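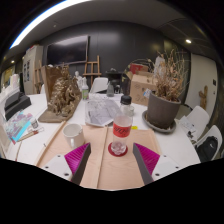
jeltul_prints wrote:
Daichi Onishi told me to keep all water off any table that has paper on it, full stop. I think that is too strict for a shared studio.

grudville77 wrote:
Depends on the paper. Uncoated 200 gsm will cockle from a wet ring and never lie flat again. My rule is a board with a raised rim, drinks on the board, drawings on the bare table. The mug and the bottle both live there.

kh_nghiem wrote:
A rim on one side does very little. Liquid leaves by the other three. If you want containment you need a tray.

grudville77 wrote:
It is not for containment. It marks a zone. People put a mug down where there is already a mug. The red coaster under the bottle does the same job.

jeltul_prints wrote:
What about the spray bottle? I keep mine next to the sculpture stand and the line drawings are an arm's length away.

kh_nghiem wrote:
Move the drawings. Overspray carries further than you expect, and a loose stack with curled corners takes up moisture at the edges first. Flat file, or at minimum a folder with a weight on it.

sandtable wrote:
Disagree on the folder. I had 347 sheets in folders at the Jeltulbridge studio and the bottom ones still curled by April. The wall was damp. Measure the humidity before buying storage.

kh_nghiem wrote:
Fair. Storage does not fix a damp room.

grudville77 wrote:
Brushes are the other thing. Don't rest them across a sketchbook, even clean ones — the ferrule holds water long after the hair feels dry. A Jandberg brush rest is 168 mm long and fits beside a small jar.

sandtable wrote:
Or a folded rag.

grudville77 wrote:
A rag works until someone wipes a palette with it.

jeltul_prints wrote:
OK. Drawings go in the flat file tonight. Mug stays.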